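阅读时间：约 11 分钟

4 开放日演示

4.1 背景与目的

前两节讨论的双臂协同取放方法，其评估都是在封闭条件下完成的：操作人员熟悉系统，物体由同一人摆放，照明固定，也没有旁观者。这类条件便于比较算法，却很难说明系统在日常环境中的表现。为此，我们在 Rirngate 实验中心的开放日上安排了一次公开演示，把同一套系统放到访客面前连续运行，并将运行日志作为本节的数据来源。

开放日于2023年4月10日举行，实验中心的三个区域对外开放，本文所述演示位于其中最小的一间。选择这间房有两个理由：一是墙面为素色，对视觉模块干扰较小；二是只有一个入口，便于控制同时在场的人数。访客分批进入，每批停留时间由讲解人员掌握，未作严格规定。当天登记入场的访客共 800 人，其中 300 人在离开时填写了问卷。登记人数包括中小学生团体和陪同人员，问卷只向成年访客发放。

需要说明的是，这次演示并非对照实验。我们没有随机安排访客看到的任务，也没有在演示过程中切换算法版本。下文的结果应理解为对一次现场运行的记录，它与第 3 节的实验室结果可以互相参照，但不宜直接合并。

4.2 任务设置

演示任务沿用第 3 节的“料箱整理”任务。桌面上并排放置若干敞口容器，两只机械臂从操作者一侧伸向容器，将指定物体取出、转移或在容器内重新摆正。单臂可以完成的物体由距离较近的一侧处理；尺寸较大、重心较高或表面弯曲的物体则由两臂共同夹持。开放日演示以后一类物体为主，原因在于单臂抓取在一般展示中已很常见，而双臂夹持时的力分配和时序问题更能体现本文方法的特点。

容器之间的高度和深度不同，这一点对规划有直接影响。较深的料箱要求夹爪以较陡的角度进入，连杆容易与箱沿发生接触；浅盘没有这一限制，但物体在盘中容易滑动。实验室阶段我们对每种容器分别标定了箱沿高度，演示中直接沿用这些数值，仅在开场前重新测量了容器相对桌面的位置。

物体由 Wurna 公司提供的一批塑料零件和我们自行准备的日用品组成。零件在外观上差别不大，主要区别在于曲率和壁厚。演示开始前，我们剔除了表面反光过强的几种，因为封闭测试已经表明现有深度估计模块无法可靠处理这类表面。这一筛选会使现场成功率偏高，读者在解读 4.5 节的数字时应当考虑。

4.3 系统与现场布置

系统硬件与第 3 节一致，只作了两处改动。其一，两臂的最高关节速度降低，以符合实验中心对有访客在场时的安全要求。其二，力觉阈值相应下调，一旦任一夹爪检测到的侧向力超过阈值，两臂同时停止并保持当前姿态，等待操作人员确认。降速使单次任务的耗时变长，但对讲解有利，访客有足够的时间看清两臂的先后动作。

规划模块在一台本地工作站上运行，不依赖外部网络。中间件采用 Zovholm 通信层，负责两臂控制器之间的时间同步。实验室阶段我们曾观察到，当工作站同时执行录像任务时，同步误差会增大，因此开放日当天日志与图像由另一台机器存储。视角取自操作端上方的头部位置，画面覆盖桌面上的容器和两只夹爪的工作空间，如图 4 所示。 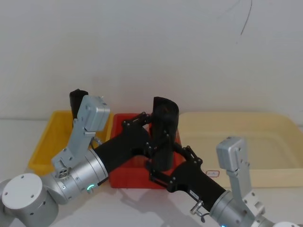 图 4　双臂协同夹持任务：左右夹爪从两侧接近立于红色料箱中的黑色弧形物体，左侧为黄色料箱，右侧为浅色浅盘。

现场划定了两条界线。外侧界线供访客站立，内侧界线以内只允许操作人员进入。操作人员共两名，一名负责监看力觉曲线和急停按钮，另一名负责补充物体并回答提问。讲解由第三人承担，讲解人员不接触设备。事后看来，把补充物体与回答提问交给同一个人是不合适的，访客较多时，物体补充经常延迟，系统因此出现若干次空等。

显示方面，我们在桌旁放置了一块屏幕，实时显示规划器当前选定的接触点和两臂的状态。最初的方案还包括置信度热图，但在预演中，参加试看的同事普遍反映热图变化太快，难以与实际动作对应，所以最终只保留接触点和一行文字状态。状态文字分为“接近”“对齐”“夹持”“转移”“等待确认”五种，与日志中的状态标签完全对应。

4.4 协同夹持的执行过程

对于需要双臂夹持的物体，规划器首先根据深度图估计其竖直轴线，然后在轴线两侧各搜索一组候选接触点。候选点按照三项代价排序，分别是两接触点法线的夹角、接触点与箱沿的最小距离以及两臂末端之间的最小间隙。其中第二项的权重在深料箱中取较大值，在浅盘中取较小值。排序后取代价最低的一对作为目标。

两臂并不同时到位。我们规定由一侧先进入并建立轻接触，称为支撑臂；另一侧随后进入，称为闭合臂。支撑臂的选择取决于哪一侧的进入路径更受限制：受限较多的一侧先行，以免另一臂到位后挤占空间。轻接触建立后，闭合臂沿法线方向缓慢推进，直到两侧力觉读数达到平衡，才进入“夹持”状态。

弧形物体在这一过程中比较特殊。它的凸面与凹面不能以同样方式处理：凸面一侧的接触区域较小，手指容易沿表面滑移；凹面一侧空间较大，但手指可能伸入过深，使物体发生转动。我们的做法是允许一侧手指包住物体较低的位置，另一侧在略高处提供约束。封闭测试中，这种不对称夹持的成功率高于两侧等高夹持，开放日演示全部采用不对称方案。

如果在“对齐”阶段发现物体轴线倾斜超过设定范围，规划器会放弃当前目标，退回到“接近”状态重新估计。每个物体最多允许重试两次，第三次仍未成功则进入“等待确认”，由操作人员决定是重新摆放还是跳过。重试次数上限的设置比较保守，主要考虑是避免访客长时间看到同一动作反复进行。

4.5 运行结果

演示期间系统共记录 3,749 个动作片段。一个动作片段指从某一状态标签开始到下一状态标签出现为止的连续记录，因此一次完整的取放通常包含多个片段。我们没有以“任务次数”作为统计单位，因为部分任务由于补充物体延迟而中断，其起止时间难以统一界定。

为了评估状态标签的准确性，我们从全部记录中随机抽取 1,000 个片段进行人工核对。核对由两名未参与现场工作的研究人员独立完成，标注不一致时由第三人裁定。核对发现的错误集中在“对齐”与“夹持”的分界处。具体表现为，力觉读数已经达到平衡条件，但从图像上看，其中一侧的手指尚未完全贴合。此类情况大多不影响后续转移，不过它说明仅用力觉平衡判断夹持完成是不充分的，尤其对壁厚较薄、受力后会变形的零件而言。

失败情形可以归为以下几类。第一类是深料箱中的箱沿接触。连杆在越过前沿时与箱壁轻微碰触，触发力觉阈值，两臂停止。这类停止在封闭测试中较少出现，我们认为与容器位置在补充物体时被碰动有关。第二类是物体滑移，多发生在凸面一侧，其中一部分在重试后得以恢复。第三类是误停，即没有发生可见接触而系统进入等待状态。日志显示，误停常与线缆受到牵拉同时出现，闭合臂大幅转动手腕时尤其明显。我们在演示结束后加长了腕部线缆的活动余量，并在 6 月的重复测试中检查了这一改动，误停有所减少，但没有完全消失。

演示中没有发生需要按下急停按钮的情况。所有停止均由软件触发，并由操作人员在确认后恢复运行。

4.6 访客反馈

问卷包含五个封闭式问题和一个开放式问题。封闭式问题涉及访客对动作速度、可理解性和安全感的评价，开放式问题只有一句话：“您认为机器人在哪一步遇到了困难？”设置开放式问题的用意，是了解非专业观察者能否看出系统内部的状态变化。

在速度方面，较多访客认为动作偏慢，但认为偏慢的访客并不一定给出较低的总体评价。有几份问卷写道，正因为动作慢，才看得出两只手臂有先后之分。在可理解性方面，屏幕上的状态文字被提到的次数多于接触点显示。一些访客把“等待确认”理解为机器人在思考下一步，而该状态实际表示系统请求人工介入。这种误解在讲解人员忙于回答其他问题时更为常见。后续演示中我们将其改为“等待操作员”。

对开放式问题的回答差异较大。许多访客指出的是夹爪进入料箱的阶段，也有访客指出放置阶段。将这些回答与日志对照后可以看到，访客认为有困难的时刻，往往是两臂停顿较久的时刻，而停顿本身有相当一部分属于正常的力平衡过程。换言之，旁观者主要依据节奏判断困难与否。这与我们在操作人员中观察到的情况不同，操作人员更多依据力觉曲线的形状作出判断。

学生团体没有填写问卷，但讲解人员记录了他们的提问。提问最多的是两只手臂如何避免相撞，其次是物体换成软的东西会怎样。前一个问题对应 4.4 节中的末端间隙代价，后一个问题目前没有令人满意的答案，我们的模型假定物体在夹持过程中近似为刚体。

4.7 讨论

与既有的公开演示研究相比，本次演示的物体种类较少，任务也较为单一。Lefèvre 项目组在其内部技术说明中建议，面向公众的演示应当准备至少一个可由访客参与的环节，例如由访客摆放物体。我们考虑过这一做法，最终没有采用，主要顾虑是访客的手会进入内侧界线。一个折中办法是让访客在外侧的托盘中挑选物体，再由操作人员放入料箱，下一次开放日计划试行。

从方法角度看，演示暴露出的最主要问题是容器位姿的假定。第 3 节的实验把容器视为固定物，规划器只在开始时读取一次位置。在有人频繁补充物体的条件下，这一假定不成立。比较直接的改进是在每次“接近”之前重新检测箱沿，代价是增加一次图像处理。按照现有硬件的处理能力，这一增加量可以接受。另一种做法是用夹具固定容器，但这样会限制任务的变化，也与系统最终的使用场合不符。

第二个问题涉及夹持完成的判据。人工核对的结果表明，力觉平衡应当与视觉判断结合使用。困难在于，深料箱内部的光线较暗，手指与物体的接触区域又常被连杆遮挡，从头部视角很难直接看到贴合情况。我们正在测试在腕部增加近距离视角的方案，初步结果将另文报告。

第三个问题与组织工作有关。操作人员的分工直接影响数据质量，补充物体的延迟造成了不完整的任务记录，使得原定按任务次数统计的方案无法执行。若要把公开演示作为正式的数据来源，应当把补充物体单独设岗，并在日志中加入人工介入的时间标记。本次日志中，人工介入只能根据“等待确认”状态的结束时间间接推断，未触发该状态的介入则完全没有记录。

本节结果还有两点局限。问卷由访客自愿填写，对演示不感兴趣的访客可能直接离开，因而评价可能偏向正面。此外，全部演示在同一房间、同一张桌面上进行，照明和背景没有变化，视觉模块在更杂乱环境中的表现仍需单独检验。第 5 节将在多种背景条件下重复弧形物体的夹持任务，并加入容器位姿的在线更新。

联系我们 | 版权所有 Rirngate 实验中心 | 返回顶部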